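6/2/24

Mio Ebihara has worked at Traler for long enough to remember when the firm had no robots at all. She used to spend her shifts carrying and placing things by hand. Now she supervises a two-armed machine at the Pestadgate site, where the work is moving ordinary furniture in a furnished room.

"People ask if it took my job," she says. "It took the lifting. I still have a job, but it's a different one."

Most of her day goes into watching and writing notes. A plastic stool is light, but its legs splay out and the arms have to come at it from the right side. Ebihara decides which attempts get kept and which get done again. The target is up to 200 a shift. 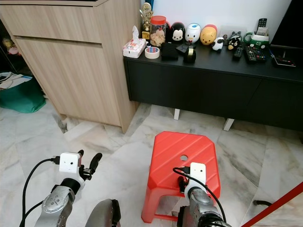 ## What changed for the staff

The change came in September. Traler bought the control software from Zekisance, and everyone on the floor was sent on a course. Ebihara says the course was too short.

"They taught us the stop button and the menus. They didn't teach us what to do when it waits and you don't know why."

Her back is better, she says, but her eyes are tired by evening. She also misses talking. When two people move a cabinet they have to speak to each other, and with the machine she can go an hour without saying a word.
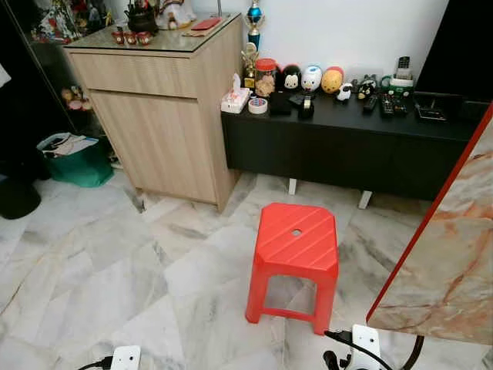 Pay was the other question. The staff asked for a higher grade, and the Ishida office agreed to it after the first 2000 logged attempts. Ebihara thinks that was fair, although two of her coworkers had moved to other departments by then.

Would she go back to the old way? She takes a while to answer.

"For the company of it, maybe. For the stairs and the boxes, no."

She has a new trainee starting next week and is writing her own notes on what to do when the arms wait.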